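Mumberg tabletop, slate gray, high-pressure finish: review after one winter of bench use

Product: Mumberg work table, slate gray top
Supplied by: Drulta
Reviewed by: Liesl Mösli

The Mumberg is sold as a general work table for offices, hobby rooms and light assembly. It ships as a top, a pair of leg frames and a bag of hardware. I bought mine through Drulta in December to replace a Travus bench whose top had swollen along the front edge. The Zariņš table was the other candidate and comes up below where the two differ.

Assembly

Two people are advised by the instructions and I agree with them. The top is heavy for its size and the protective film makes it slippery to carry. The leg frames attach with machine screws into threaded inserts, so the table can be taken apart and rebuilt without chewing up the holes. Tighten everything loosely, stand the table up, level the feet, then do the final tightening. Mine took 20 minutes including the leveling.

Two of the inserts sat slightly proud of the underside. They pulled flush under load and have stayed there.

Flatness

Checked with a steel straightedge along both diagonals and across the middle. I could not slide a sheet of printer paper under it anywhere except near the rear left corner, where it went in by the width of a fingertip. The Travus was worse than this when new. For layout work, cutting with a mat, or gluing up small parts, it is flat enough. Anyone setting up a dial indicator should be using a surface plate anyway.

Surface

The color is a muted gray with a cool cast that reads bluer under daylight lamps than it did in the catalog. The finish is smooth with a slight gloss. Drulta lists it as matte, and I would dispute that. An overhead lamp placed behind the work puts a soft glare on the far third of the top; moving the lamp to the side fixes it.

The smooth finish has practical consequences. Paper slides easily, and so does anything with hard feet. A small vise without rubber pads walks across it. On the other hand, dried white glue comes off with a plastic scraper and leaves no residue I could feel.

Marks

Smudges are the main complaint. Skin oil shows on this color, and wiping with a damp cloth tends to spread it into larger dull patches. A cloth with a little dish soap, followed by a dry one, works better. Isopropyl alcohol clears pencil and most marker, with one pass of permanent black needing a second go.

Scuffs are a separate matter. Metal parts dragged over the top leave light marks, and most of these are transferred metal that rubs out with a melamine sponge. The sponge also changes the sheen slightly where it has been used, so I now keep it for the bad ones. The Zariņš top, in a textured light gray, hides all of this but holds dust in the grain and is unpleasant to write on.

Load and stability

With 100 pounds of boxed hardware on the center, I saw no sag worth recording. Side-to-side stiffness is good. Front-to-back there is a small amount of sway when sawing, which went away once the rear feet were set against the wall.

Verdict

A flat, stiff table with an easily cleaned top that shows its use. I would buy it again for assembly and paper work, and would ask for a true matte version if one were offered. For a room where appearance matters, order the lighter color.

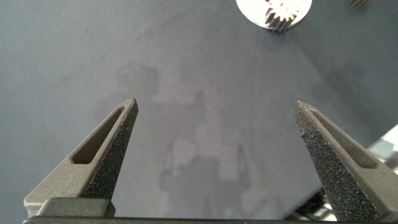
Mumberg top in slate gray, with faint smudges and scuffs.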